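Two-arm benches at home: tips from somebody who doubts most of the tips

I have read a lot of cheerful guides to putting a pair of small robot arms on a bench in the spare room. Most of them were written the week the kit arrived. I've been at it long enough to have redone nearly everything once, so take what follows as a list of what I'd check before believing anyone, me included.

Rail first, arms second

Bolt both arms to one length of aluminum rail. The Starholm leaflet says clamps are fine, and they may be, for one arm waving at nothing. With two arms working toward each other, a clamp that creeps a little is an evening gone. Snug the base plates down, run the arms for an hour, then tighten again. Put a pencil line or a scrap of tape where each base sits, so you know when something has moved and don't blame the software.

Leave the front edge for the bases and electronics and keep the rest of the tabletop bare. You will want to park screwdrivers there. Don't.

Cables

The joint with the biggest swing decides the cable length, and on most small arms that's the elbow. Move the arm by hand, power off, through everything it can reach, and only then fix the cable down. I used to pull mine tight because it looked neat. Two dead connectors later I leave a fat loop at the gripper and another at the elbow and put up with the looks.

Use a cable color that stands out from the arm. People laugh at this one, but a black cable on a black joint is very hard to see getting pinched.

Zip ties: fine on links, bad across joints. Hook and loop strap costs more and I've never regretted it.
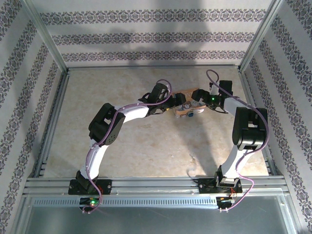 What to practice on

Skip the foam cubes. Every arm can pick up a foam cube, which is why every sales video has one in it. Small cardboard packages are more use – they have slick patches and soft corners, and they tilt when two grippers don't quite agree. If your arms can pass one across 5 times in a row without you touching anything, you have something. If they manage it once, you have a video.

Crushed corners mean too much grip. Turn it down before you go shopping for softer fingertips. The Atel pads I bought did help with shiny surfaces, though they picked up dust and needed a wipe most days.

Walls and light

Enclosing the bench is worth the trouble, mainly for keeping elbows and cats out. Leftover wallpaper does perfectly well on the walls. I was told a busy pattern would confuse everything and a plain one would fix everything, and I have seen no proof of either.

Shadows are a more honest worry. Check the bench at noon and again at 8 in the evening with the lamp on. If results change, sort out the lamp.

Money

Schmieder sells a calibration plate I can't recommend. A printed sheet glued to a flat tile did the same job for me. The Wurkovska spare gears, on the other hand, fit well and I keep a set in the drawer.

Ignore anyone who quotes 2000 cycles between services. Listen to the joints and write down when the noise changes.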